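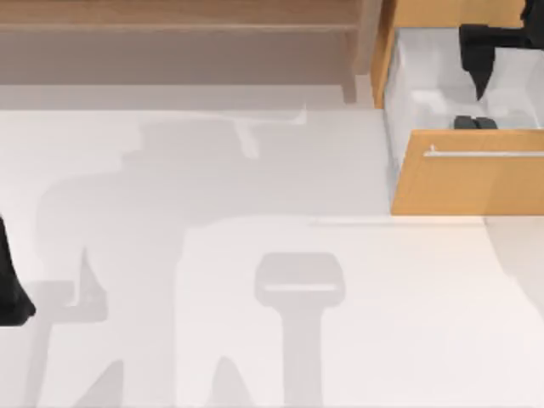
Most writing on warehouse automation treats the job as a list of motions. Take the motions away and the job is gone, or take half of them away and half the job is gone. I work in parts returns at Hernel, in the Dondalham building, and I don't think the arithmetic works that way.

Our department handles small service parts that come back from field technicians. A part is received, checked against its paperwork, and stored in a drawer or a cabinet compartment until someone needs it. There are 617 storage locations. Before the change, a clerk on a full shift handled 230 storage moves, and each one meant opening something, placing or removing a part, and closing it again. The work was repetitive, it was hard on the wrists, and it was paid at the lower of the two clerk grades.

The company is now moving the storage step to two-arm robots supplied by Bindine. Every task is built in simulation first. A drawer or cabinet is modeled, the arms run against it, and the motion is released to the floor only after a clerk has reviewed it. I have been one of the reviewers since February.

The review is the part of the project I would defend. The simulation engineers know reach, joint limits, and grip force. They did not know that the lower drawers in row two are opened partway when the aisle is busy, or that clerks put a part down at the front of a drawer so the next shift can read the tag without lifting it. None of this was in the written procedure. It entered the model when clerks sat in front of the screen and objected. 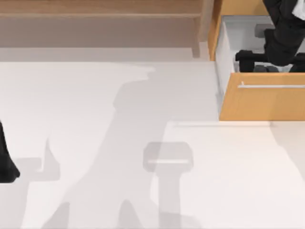 Does reviewing simulated work take as much skill as doing the real work?

It takes the same knowledge and uses it differently. A clerk who has never stored parts by hand can tell whether the arm hit the cabinet, but has no basis for saying the part went to a bad spot. The hand skill matters less. The judgment behind it matters more, and it has to be put into words that an engineer can act on.

My objection is to how this gets accounted for. Review hours are booked to the automation project as a temporary cost. The clerk grade has not changed. When the project closes, the budget line closes with it, and the reviewers go back to a department that needs fewer of them. The knowledge stays in the model, where the company can use it indefinitely.

There is a second problem, slower to appear. Everyone who reviews today learned the work by doing it. New hires are assigned to exception handling, meaning the parts the robots reject. They see damaged labels and wrong boxes all day and almost never see a normal part put away. In a few years the reviewers will be people whose whole experience is of failures. I expect them to be good at spotting some faults and poor at noticing when an accepted motion is simply worse than it should be.

Compartments are where I would look for this first.
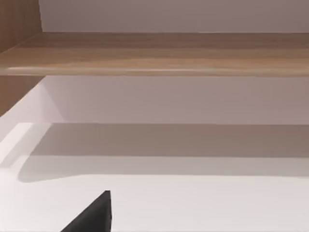
A drawer gives the clerk a view of everything in it. A compartment under a shelf does not, and the old habit was to keep the back clear and work from the front left. The first motion submitted for the Joly cabinets used the full depth. It passed every measured test. A clerk rejected it on a Thursday afternoon after one viewing, on the grounds that a person would later have to reach in there by hand. That rejection required having reached in there by hand.

I would ask for three changes. Review should be a permanent duty with its own grade. New clerks should spend their first 2 months on manual storage, even in rows where the robots are faster. Changes to a released motion should go back to the clerks who approved it, with the reason recorded.

The company's answer so far is that manual rotation lowers throughput. It does. By our supervisor's estimate, it would cost about 3,000 moves per trainee over the period. I have seen no estimate for the cost of the alternative, and the next set of motions is due for release before anyone has been asked to make one.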